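Bernumham, September 6, 2021

FLERNITO OPENS ITS FURNITURE LENDING SERVICE TO THE WHOLE OF BERNUMHAM

Flernito, the home furnishing service that began life in a borrowed garage behind the Prasertsri bakery, is delighted to announce that its lending scheme is now open to every household in Bernumham, and not only to the few streets on the east side where it was first tried out.

The idea is a simple one, and we hope it will feel familiar to anybody who has ever moved house with two suitcases and a kettle. Members pay a monthly fee and borrow the larger things a home needs, such as sofas, tables, beds and exercise equipment, for as long as they are needed. When a baby arrives, or a job changes, or a grandmother comes to stay for the winter, the furniture can be swapped for something that suits the new arrangement better. Pieces that come back are cleaned, mended and sent out again.

Since the trial began in March, 1,108 households have joined, and between them they have borrowed 1,855 pieces of furniture. The sofas have been by far the most popular, followed by the long tables, which so many families have been using as desk, dining table and homework corner all at once.

"I will admit that I expected students, and we do have plenty of students, bless them," said Ratree Srithong, founder of Flernito. "But we have also had retired couples moving to smaller flats, and people who have just come out of a long marriage and want somewhere decent to sit while they work out what they like. I have had more cups of tea in other people's front rooms this year than in the rest of my life put together, and I have enjoyed every one of them!"

Rooms for living in

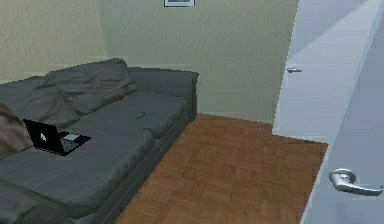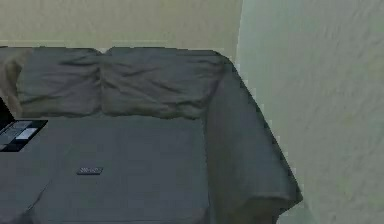
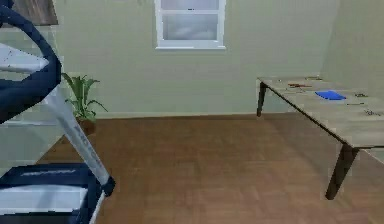
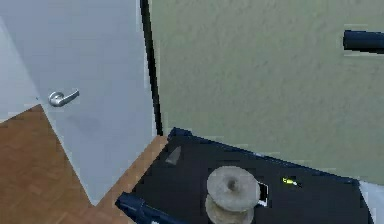
Membership comes in two kinds. The Settle plan is for those staying put for a year or more, and has the lower monthly fee. The Wander plan can be ended with a month's notice, and is meant for people who are between homes or simply don't know yet. Delivery and collection are included in both, up to and including the top floor of a building with no lift, and our crews will put together whatever needs putting together before they leave.

The wider service has been made possible by a new workshop in Grundham, where a former dairy has been fitted out with sewing tables, a drying room for washed covers and a proper loading bay. Samran Nilsuwan, who spent many years repairing chairs for hotels along the coast, has joined as head of the workshop and has already taken on two apprentices.

"A sofa that has gone a bit flat isn't finished," said Mr Nilsuwan. "Nine times out of ten the frame is sound and it wants new filling and a good wash. I'd much sooner spend an afternoon on that than see it left out on the pavement in the rain."

Among the first to sign up in March was Soledad Toledo, a night-shift nurse, who borrowed a sofa and a bed after moving to Bernumham for work. She has since swapped the sofa for a longer one. "My sister and her boys come most weekends, and they all want to lie down on it at once," she said. "I rang up expecting a lot of forms, and the new one was here before the boys were."

To mark the opening, Flernito is setting aside 71 places at half the usual fee for people moving into their first home on their own. These may be asked for at the Grundham workshop or by post, and a short note about the home and what it lacks is all that is required. The company hopes to have almost 2,000 households on its books by next March, and will be adding children's beds and bookcases to the catalogue over the winter.

Visitors are very welcome at the workshop on open afternoons, when Mr Nilsuwan and his apprentices will show how a cover is taken off, washed and put back on again. Old cushions may be brought along for advice. There is parking in the yard, and the bus from Bernumham stops at the gate.

Press enquiries: Mio Maruyama, Flernito, The Old Dairy, Grundham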